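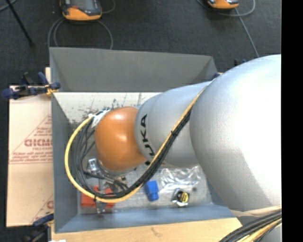 KUKA arm over a grey bin, seen from above.

Cable strain and the loft aerial

The television in the back bedroom had been dropping channels since July. The symptoms were odd enough to be worth writing down: fine in the morning, poor by mid-afternoon, fine again by ten at night. Only one group of channels went, and always the same one.

Our signal comes from the Sarmiento transmitter, over a low ridge and through a neighbour's sycamore. A tree in full leaf absorbs a fair amount at UHF, so that was my first suspect. Against it, the tree does not lose its leaves at ten at night. I left it on the list but near the bottom.

The installation is older than our time in the house. There is a single aerial in the loft, a masthead amplifier fed with power up the coax, and a splitter that serves 3 rooms. The splitter is screwed to a joist beside the water tank, a place I can reach only by lying on my side across the insulation. The label on the amplifier says Drikex and gives no gain figure. I have never found a data sheet.

I began at the set, where the tuner has a signal page buried two menus down. Strength on the failing group barely moved over the day. Quality moved a great deal. A steady level with falling quality usually means noise or reflections are getting in, and a bad joint will do both. I swapped the fly lead first. No change. I then swapped the wall plate, which was an old unscreened type and deserved to go anyway. Quality improved slightly in the morning and collapsed as before at three in the afternoon.

The time of day ought to have pointed me at the loft sooner. It faces south-west, and by mid-afternoon in summer it is hot enough that nobody sensible goes up. Copper, plastic and brass all expand at different rates. A joint that touches properly when cool can open up by a hair when warm, and a hair is enough.

I went up at seven in the morning with a torch, a pair of cutters and a bag of compression connectors. The run from the aerial to the amplifier looked respectable. The run from the amplifier to the splitter did not. Whoever fitted it had cut the cable slightly short, and it left the splitter at a right angle with no slack at all. The connector was a twist-on type. Screw-on connectors of that sort grip the outer jacket and little else, and this one turned freely between finger and thumb. The braid underneath had been trimmed back to a few strands, most of them dull.

I could not stretch the cable, so I made a new one. The advice I was given years ago was to allow a bend radius of ten times the outside diameter for coax that will be left alone, and more if it will be moved. For ordinary satellite-grade cable that is a loop a little larger than a saucer. I used a length of Lurka double-screened left over from another job, put a proper loop in it before the splitter, and clipped it to the joist on both sides so that the connector carries no weight. The clips are loose enough to let the cable slide. Crushing it flat under a tight clip changes the impedance at that point – a fault I have introduced myself in the past and then spent an evening looking for.

With the lid off the amplifier I also found a white crust on the power feed terminal. It came away with a dry brush. I put a smear of silicone grease on the outside of the outdoor-type connector there, keeping it off the centre pin.

The results, read from the tuner page at the same hour in the afternoon: quality on the bad group went from the low forties to a steady figure in the nineties. Channel 594, the one that had failed most often, has not broken up since. The other rooms gained a little as well, which I had not expected, although they share the same splitter input.

Total outlay was 20 pounds, most of it on the connectors, which come only in large bags. I have enough left for several houses.

Two jobs remain. The downlead to the kitchen still has a twist-on connector at the far end, hidden behind the fridge. The Nutari set-top box in there also runs hot on its shelf and could do with a gap above it. I shall do both when the fridge is next pulled out for cleaning.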